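Course handout: Care and Storage of Small Equipment
Unit 4. Cables, cords and earphones
Prepared by Slavica Živković for the Pratasetti evening program
Revised 7 July 2025

Please read this unit before the practice hour. Bring one cable from your own home, any kind, at least as long as your arm. If you have old earphones that are in a knot, bring them also, and do not untangle them before.

4.1 Why cables fail

In Unit 3 we spoke about the cupboard. Now we speak about what is inside the drawer. When a cable stops working, people often blame the factory. In my experience most damage happens while the cable is not used at all. It lies in a drawer under heavier things, it is bent sharply near the plug, or it is pulled out of a knot by somebody who is in a hurry.

Inside the plastic coating there are many thin copper wires. They tolerate a wide curve very well. A sharp bend in the same place, repeated many times, breaks them one after another, and the coating outside can still look perfect. The weakest place is the last two or three centimeters before the plug. Please remember this place, we will return to it.

At the Nason office, where I did the storage inventory in January, there were 114 cables in one cabinet. Danilo Baluyot and I needed two afternoons to separate them. Many were good cables, but the staff had been buying new ones, as it was faster than searching. The cabinet is now in order and I use it as the case study in Unit 6.

4.2 The loop

There are several methods of coiling. For short cables (up to two meters) we use the simple loop.

Put the cable on the table and straighten it with your hand from one end to the other. Feel for old twists. If you find one, turn the cable between thumb and finger until it lies flat. Then start from the end you use less and lay the loops one over the other. Each loop should be nearly as wide as your palm. Do not wrap the cable around your hand and elbow, even if your grandfather did it this way. Wrapping turns the cable a little each time, and afterwards it wants to jump back.

Very thin cables can have smaller loops, but the loop must stay round. If it becomes a flat oval with two hard corners, open it and begin again.

For long cables, more than five meters, please see the over-under method in the appendix. Jennylyn Mangubat will show it in the practice hour, because it is difficult to learn from paper.

4.3 Closing the bundle

A coil which is not closed will open in the drawer. You can close it with a fabric strap, a paper band, a piece of soft wire or a short piece of tape. Each has its good side. The fabric strap is the best for cables you use every day. Tape is cheap and flat, and it is suitable for cables that will rest for months.

When you close with tape, cut the piece before you pick up the coil. Hold the coil down on the table with one hand and keep the loops together with the fingertips. With the other hand bring the tape around all loops at one point, and press it to itself. Leave a small end folded over — this is the handle for opening later.

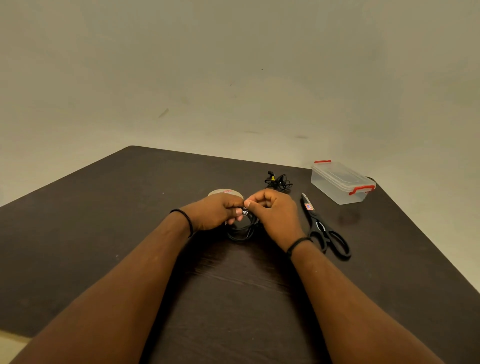 The tape should hold the loops but not squeeze them. Test it: you should be able to move one loop a little under the tape. If nothing moves, it is too tight, and the coating can get a mark. Do not put tape on the last centimeters before the plug. Also avoid tapes with very strong glue, as they leave a sticky layer which collects dust.

Some students ask if one band is enough. For a short cable, yes. For a thick one I put a second band on the opposite side.

4.4 Earphones

Wired earphones are more difficult than other cables. The wire is thin and it divides in two branches, so it makes knots easily. First, put the knot on a table with good light. Find the two earbuds and the plug, and bring these three ends outside of the knot. Then loosen from the outside to the inside, making the knot larger and not smaller. Never pull on an earbud. If there is a tag on the wire, keep it away from the knot while you work, or remove it if you do not need it.

After this, coil them in loops of three fingers wide, with the earbuds on the top. A small box with a lid is the right place for them. Do not keep keys or coins in the same box.

4.5 Labels

Write what the cable is for, not only what type it is. "Printer, front desk" is more useful than "USB". In the Dizon workshop Ariel Dimaculangan uses numbers with a list on the door, and it works well there, but the list must be corrected each time. For a home I recommend words.

4.6 Practice hour

Work in pairs. One person coils and closes, the other checks the loop, the tape and the plug end, then you change. After that, exchange your knotted earphones with another pair.

Homework: choose one drawer at home. Coil, close and label everything in it, and write half a page about what you kept and what you gave away. Please give it to Aileen Pascual before the next unit.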